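August, 4 in the afternoon

Second week of French horn practice after the long break. 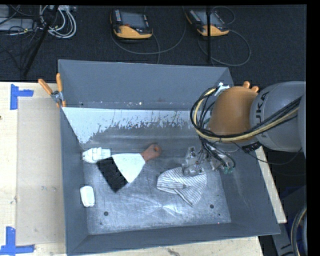
My lip gave out after 19 minutes today. Yesterday it was less, so I am counting that as progress. I did long tones first, then the slow page of the Sistero book, then the scale in F until the top notes started to crack. The low register is fine. It always was.

Veronica Hodoroagă wrote to say the Clurimbridge wind group will start again next month, and they want a second horn. I told her yes before I looked at the music. The Sima piece has 47 bars of rest for me and then an entrance on a high A, played softly. I would have liked almost anything else there.

Oiled the valves at noon. The third one is still slow coming back up. Hafiz Oei offered to look at it, and he charged me 12 dollars last time, so I will drop it off at his place tomorrow morning and practice on the mouthpiece until I get it back.

Tried the Breltasier mute in the kitchen. It makes the horn play sharp and I had to pull the main slide out farther than I like. The neighbors did not knock on the wall, though.

Made soup for dinner, too much salt. Called Mom. She asked if I still had Grandpa's metronome and I do, it's in the hall closet behind the coats. Need to buy valve oil and stamps.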